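Home Equipment Services Purchasing Training Contact
Category: Robotics and Automation > Food Preparation > Bench Systems

Skasta Two-Arm Kitchen Bench with Simulation Package
Supplied by Wisex to the Prunthorpe Institute and its partner departments

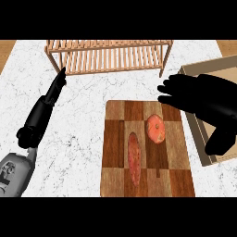

Rendered kitchen workspace from the simulation package: cutting board with two slices, empty dish rack and tray, with a gripper on the left and a multi-fingered hand on the right.

Summary

The Skasta is a two-arm bench system for departments that teach or study food preparation, kitchen assistance and tabletop handling. It is offered in two parts, which may be ordered together or in stages. The first part is a simulation package that runs on a departmental workstation. The second part is the physical bench, consisting of two arms, their mounts, a control cabinet and a set of end pieces.

Departments that have not owned a two-arm system before are asked to order the simulation package first and to complete one teaching term or one project phase with it. A request for the physical bench may be filed during that period, and the cost of the package will be carried on the same equipment plan.

What is supplied with the simulation package

Software license for one named seat
Library of kitchen workspaces, including cutting boards, racks, trays and sliced produce
Models of the standard gripper and the multi-fingered hand
Task recorder and playback tool
Printed setup guide and one remote setup session

What is supplied with the physical bench

Left and right arms with table mounts
One standard gripper and one multi-fingered hand
Control cabinet, emergency stop and connecting cables
Tool case and spare fasteners
Installation visit and operator training

The countertop, cutting boards, dish racks and trays are not part of the physical bench. Departments may use items they already own. Where a department wishes its bench to resemble a workspace in the library, Wisex will provide a dimension sheet, and the purchase of matching items should be entered on the request as a separate line.

Choice of end pieces

Either end piece may be fitted to either arm. The standard configuration places the gripper on the left and the hand on the right, and the installation team will follow this arrangement unless the order states otherwise. The gripper is the usual choice for holding the edge of a plate or tray. The hand is intended for rounded or irregular items and for tasks in which the hold must be adjusted during the movement.

A second hand may be ordered in place of the gripper. This raises the purchase price, the annual service charge and the cost of spare parts, and reviewers will look for a written statement of the tasks that call for it. A second gripper may be ordered in place of the hand at a reduced price. Departments teaching introductory courses have generally found this to be sufficient.

Cutting blades are excluded from the standard agreement. Work with blades requires a guarded enclosure and separate approval from the safety office. Courses that need cut produce should plan for it to be sliced by kitchen staff before the session, and should include that staff time in the operating budget.

Planning the budget

The purchase price of the physical bench is provided by written quotation only. A quotation may be requested by any budget holder and places the department under no obligation. The following items should appear on every request, even where the department expects the amount to be zero.

Simulation seats. The annual license is $600 per seat. One seat is included for the first year. A seat may be moved from one user to another at the start of a term, but may not be shared during a class.

Workstation. The package requires a workstation with a separate graphics card. Departments should ask their computing support group to confirm that an existing machine is suitable before a new one is requested.

Room preparation. The physical bench requires a level floor, a dedicated power circuit and clear access on three sides. Electrical work is arranged through the facilities office and charged to the department.

Delivery and handling. The arm crate weighs 223 pounds. Rooms above the ground floor must be reached by freight elevator. Where there is no freight elevator, a handling survey will be carried out at the department's expense before the order is placed.

Service. The purchase price includes a warranty of two years. After that period an annual service agreement is recommended. Benches without an agreement will be repaired at the hourly rate, and parts will be charged in full.

Consumables. Gripper pads, glove covers and cleaning supplies wear out with use. Produce, where real food is to be handled, should be shown as a teaching cost and not as equipment.

Staff time. Each bench must have a named operator and a named deputy. Both must complete the training course before the system is released for use. In the first year the operator should expect this duty to take up part of every working week during term, and the department head is asked to confirm in writing that the time has been set aside.

Staging the purchase

A staged purchase is permitted and, for smaller departments, is encouraged. In the usual arrangement the simulation package is bought in the first budget year, the room is prepared in the same year, and the bench is ordered at the start of the second. Tasks recorded in simulation can be carried over to the bench, although they will need adjustment. Differences in surface friction, in the firmness of the food and in the exact position of the rack or board will affect the result. Departments should allow working time for this adjustment in any project schedule submitted with the request.

The reverse order, in which a bench is bought without the package, is not supported.

Delivery time for the physical bench is 19 weeks from receipt of a signed order. The simulation package is released as soon as the license form has been returned. Orders intended for use in the fall term should be signed well before June - installation visits in the late summer are limited, and the dates are given out in the order in which signed forms arrive.

Shared purchase

Two departments may buy one bench together. The request must name one of them as the holder, state the share of the cost carried by each, and include a booking schedule that both department heads have signed. The holder is responsible for the service agreement and for the condition of the bench. If the arrangement ends, the bench remains with the holder, and any payment to the other party is a matter for the two departments to settle between themselves.

The Nägeli Building has a prepared room with the required circuit and freight elevator access. It may be booked by departments that have no suitable space of their own. A room charge applies for each term and should be entered under operating costs.

Trade-in and disposal

Older single-arm benches supplied by Wisex may be accepted in part exchange. The value is set after inspection and cannot be assumed in the budget. Control cabinets must be cleared of stored data before collection. Benches from other suppliers are handled under the general disposal procedure.

Before a request is filed

The department should have the following ready:

A short description of the tasks to be taught or studied, including the items to be handled
The number of simulation seats and the names of their users
The chosen end piece for each arm
A room plan with doors, outlets and sinks marked
The names of the operator and deputy
The budget code for purchase and the budget code for operating costs
A current Wisex quotation, where the physical bench is requested

Requests received without a room plan will be returned. A simulation-only request does not need a room plan or an operator, and is normally decided by the equipment office without further review.

Demonstrations

A demonstration of the simulation package can be arranged for any department considering a purchase. The session covers loading a workspace, placing food items on the board, moving each arm and recording a short task. Attendees may bring a description of their own task, and the presenter will advise whether the items required are in the library. Items that are missing can be added by Wisex for a fee, quoted separately.

Physical demonstrations are held in the Nägeli Building by appointment. Closed shoes are required, and loose sleeves must be secured.

Contacts

Quotations and budget questions: Rhea Agbayani, Equipment Office
Simulation seats and demonstrations: Cúc Đặng, Teaching Laboratories
Room preparation and delivery: Beathag Cairns, Facilities
Operator training: Ariel Dizon, Teaching Laboratories

Terms on this page were reviewed on 18/09/2026 and replace those in the earlier printed catalog. Quotations already issued will be honored until the expiry date shown on them.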